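Kitchen arm budget, sanity check wanted
Home Automation Builders > Buying and Planning

tallow_pete
We're a small group trying to get a secondhand arm to put dishes away in a real kitchen. Plates first, cups when we feel brave. The whole pot is 1600 dollars and has to last until February. Current plan is a used Closora arm, a Meltow gripper, and whatever is left over goes on brackets and regret. Anybody see a hole in this?

grommet77
Several. Do the plates live above the counter or under it?

tallow_pete
Under. Base cabinets, hinged doors, a shelf in at least one of them.

grommet77
Then you're shopping for the wrong arm. The small Closora is lovely at table height. Ask it to go down, in, and past a door and it folds up like a lawn chair. You want reach, or you want it on a lift, and a lift eats your pot before the arm has shipped.

mrs_ohm
Disagree with grommet, as is tradition. Mount it low on a cart and the small arm is fine. I'd spend on the gripper. A dinner plate held by one edge is a lever, and cheap fingers let it droop. Ours drooped for 30 minutes straight before somebody turned the power off out of pity.

grommet77
A cart in a kitchen. So now the human cooks around a cart.

mrs_ohm
The human can order takeout.

cheon_fan
Has anyone priced two arms? Kyung-tae Seol at our club runs a pair of the little Cheon ones and says big plates only got boring once he had a hand on each side. Boring being the goal.

tallow_pete
Two arms is two controllers, two power supplies and one divorce. But I hear you. What did he pay?

cheon_fan
He won't say in front of his wife. I'd guess almost 4 times what he told her.

zonville_bob
Rent before you buy. Zonville does a month at a time and takes the thing back when you hate it. I've hated 2 so far and slept fine.

grommet77
Renting is how you pay for an arm and end up with a receipt.

mrs_ohm
Pete, before anyone spends another cent of your money, post the job. Which plate, which cabinet, what else is in the way. We're all arguing about a kitchen we haven't seen.

tallow_pete
Fair. Charoen Yensuk is doing our reach measurements, so I'll get you the widths once they're written up. Until then:

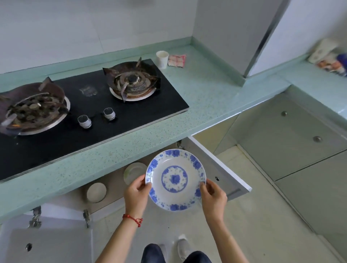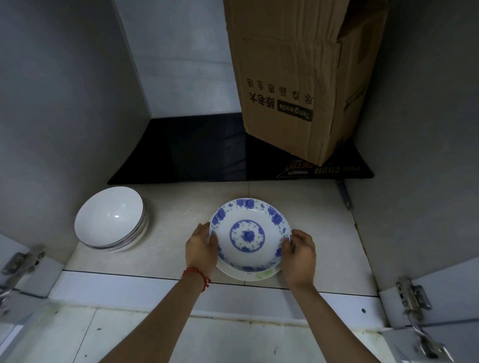
Same style of blue-flowered plate in both, a hand on each side. Under-counter storage, hinges and all.

mrs_ohm
OK, those bowls next to the plate change my mind about the gripper. Get the slim fingers. I still say cart.

grommet77
I still say reach. Look at the angle of those forearms and tell me the small Closora does that.

cheon_fan
Two hands, I notice. Just saying.

tallow_pete
So the vote is one long arm, one short arm on a cart, two tiny arms, and a rental. I'll ask Zonville for a quote on the long one and hold off on the gripper until Charoen has the widths.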